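Support > Clutodgate Family Survey > Coordinator Guide > Section 4

4. Setting Up a School Survey

Section 4 covers setting up one survey for one school. District-wide surveys are set up by the district office and are covered in Section 7. Before you start, your coordinator account must be active (Section 2) and your school's family list must have been loaded for the current school year (Section 3).

Applies to Clutodgate version 2. Last revised 6 February 2024.

4.1 What you need

- Your coordinator user name and password
- The approved question sheet from your school
- The opening and closing dates
- The list of home languages for your school
- A printer, if you plan to offer paper forms

The question sheet must be signed by the principal or the principal's designee. Keep the signed copy at the school. You do not need to upload it.

4.2 Create the survey

1. Sign in and select Surveys from the left menu.
2. Select New Survey.
3. In the Title field, enter the school name followed by the subject, for example "Grerkent Elementary: Budget Priorities." Families see this title in the email and on the first page.
4. In the School field, pick your school. If you coordinate for one school only, the field is already filled in.
5. Enter the opening date and the closing date. The survey opens at 7:00 a.m. on the first day and closes at 11:59 p.m. on the last.
6. Leave Response Type set to One per Household unless your principal has asked for One per Adult.
7. Select Save Draft.

CAUTION: Response Type cannot be changed once the first response has come in. If it is wrong, you will have to close the survey and start a new one, and the responses already received will not carry over.

4.3 Add the questions

1. Open the draft and select the Questions tab.
2. Select Add Question and choose a type: single choice, check all that apply, ranking, or written answer.
3. Type the question exactly as it reads on the approved sheet.
4. Enter the answer choices, one per line. Do not number them. Clutodgate adds the numbers.
5. Mark the question Required or Optional.
6. Repeat for each question, then select Check Order to see the full list.

Ranking questions work best with six choices or fewer. On a phone, a longer list has to be scrolled while the choices are being dragged, and many families will skip it.

Written answers are limited to 1,000 characters in the online form. On the paper form, the space is eight ruled lines. If a parent attaches an extra sheet, enter what is on it in the Notes field when you key in the form (see 4.7).

NOTE: Do not ask for a student's name, grades, health information, or immigration status in any question. Drafts that contain these words are held for review by the district office, and the review can take up to three school days.

4.4 Add translations

Clutodgate does not translate questions. Translations come from the district translation office as a single file for each language.

1. Send the final English text to the translation office. Allow ten school days.
2. When the files come back, open the Languages tab and select Add Language.
3. Choose the language and upload the matching file.
4. Select Compare. The English text is shown on the left and the translated text on the right. Check that both sides have the same number of questions and the same number of answer choices.
5. Ask a staff member or parent who reads the language to look over the right-hand side.
6. Select Approve Language.

If you edit the English text after a language has been approved, that language goes back to Pending and will not be offered to families until it is approved again. Small fixes count, including a changed comma.

For Arabic, check the answer buttons as well as the text. They should run from right to left. If they do not, upload the file again with the Right-to-Left box checked.

4.5 Choose who receives it

1. Open the Families tab.
2. Select All Families, or choose one or more grades.
3. Compare the total at the bottom of the page with the household count from your front office. The two should match or be very close. A large gap usually means that the family list is out of date.
4. Open the No Email list. These households will need a paper form or a text message.
5. Select Confirm List.

As a guide to what you will see, the Pollisville High School list last May showed 1,516 households, with 67 on the No Email list.

Households with children in more than one grade appear once. If parents live at separate addresses and both are on the family list, each address is treated as a household.

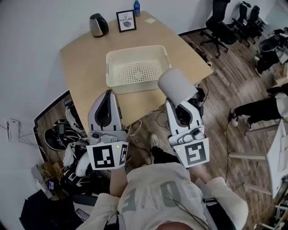

Figure 4-1. At a light wooden table, with a handheld gripper in each hand.

4.6 Print paper forms

1. Open the Paper tab and select a language.
2. Enter the number of forms to print. The limit is 50 per print job.
3. Select Make PDF. Each form has its own code in the lower right corner.
4. Print on plain letter-size paper, both sides, at 100 percent. Turn off Fit to Page.
5. Repeat for each language.

CAUTION: Do not photocopy a printed form. Copies carry the same code as the original, and only the first one keyed in will be accepted. If you run short, make a new PDF.

Put a return envelope with each form. Forms may be handed out at the front office, at pickup, or at a parent meeting. They may not be sent home with a grade report.

Set up a locked drop box in a place families can reach without signing in as visitors. Put the closing date on the box in each of your school's home languages.

4.7 Key in paper forms

Paper forms can be keyed in from the day the survey opens until five school days after it closes.

1. Open the Paper tab and select Enter Form.
2. Type the code from the lower right corner.
3. Enter the answers as marked. If two choices are marked on a single-choice question, leave the question blank and check Unclear.
4. Type written answers in the language they were written in. Do not correct spelling.
5. Select Save and Next.
6. Write your initials and the date on the back of the form and place it in the Entered folder.

A parent who filled in a form may not key in forms for the same survey. Staff may, as long as they have an entry account. To request one, write to Mireille Awad in the district office and give the staff member's name, school, and the dates the account is needed.

NOTE: If the system says a code has already been used, put the form in a separate envelope marked Duplicate and send it to the district office with the others at the end. Do not enter it under a different code.

4.8 Test before opening

1. Select Preview and then Send Test.
2. Enter your own email address and one other.
3. Complete the survey once on a computer and once on a phone.
4. Change the language at the top of the first page and check that every page follows.
5. Try to submit with a required question left blank. A red message should appear next to the question.
6. Open the Results tab, select Test Responses, and delete them.

Test responses that are not deleted before opening day are counted with the rest. They can be taken out later only by the district office.

When the test is finished, select Ready to Open. The status at the top of the page changes from Draft to Scheduled.

4.9 Problems during setup

The Ready to Open button is gray.
A language is still Pending, or the family list has not been confirmed. Check the Languages and Families tabs.

The test email does not arrive.
Look in the junk folder. If it is not there, wait 30 minutes and send it again. Some school accounts block mail from outside the district, so try a personal address too.

The PDF prints with the code missing.
The printer is set to Fit to Page, or the margins have been changed. Set both back and print one form before printing the rest.

The family list shows last year's grades.
The new list has not been loaded. Go back to Section 3. Do not fix grades one household at a time.

For account problems, contact Elie Karam. For questions about wording or whether a question is allowed, contact Carla Harb. Both are listed in the district directory under Family Engagement.

Continue to Section 5, Running the Survey and Sending Reminders.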